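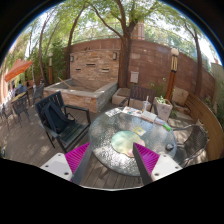 Patio and courtyard check, start of season

Print this page | E-mail this page

The management pack from Tranden lists 2 pages of boxes to tick. I did it anyway and wrote down what I think of each one.

Paving level, no trip edges: NO. The slab by the Bultness side gate still rocks. It was "scheduled" in December.

Glass tabletops, no chips or cracks: OK as far as I could tell by running a gloved thumb around the edge. The pack wants a "visual check from standing height," and I doubt you would ever catch a chip that way.

Table legs stand flat: OK after shimming one. Rubber feet are gone on two chairs.

Umbrella base weight: UNKNOWN. The label says it suits "most umbrellas." Suits them in what wind?

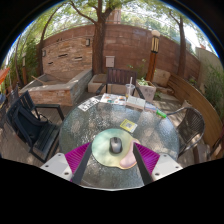
Outdoor outlet, cover closes, GFCI trips on test: trips, resets. Cover spring is weak. I would not run a laptop charger out there in drizzle whatever the Leltton leaflet says about "all-weather living."

Drain clear: partly. Took out a bucket of leaves, water still goes down slowly.

String lights: FAIL. Bare wire at the second hook. Unplugged and tagged. The quote for new ones was $700, and I'd like to see a second quote.

Handrail at steps: passes the 200-pound pull, if you believe the gauge.

Next check: after the first hard frost.

Filed under: Home & Yard > Outdoor Safety

Comments (3)

patioskeptic: Our Ķēniņš umbrella base had the same label. Went over in the first storm.

dmw44: $700 for lights?? We were quoted nearly 4000 with a new circuit, so count yourself lucky.

gatepost: Did they ever fix the slab?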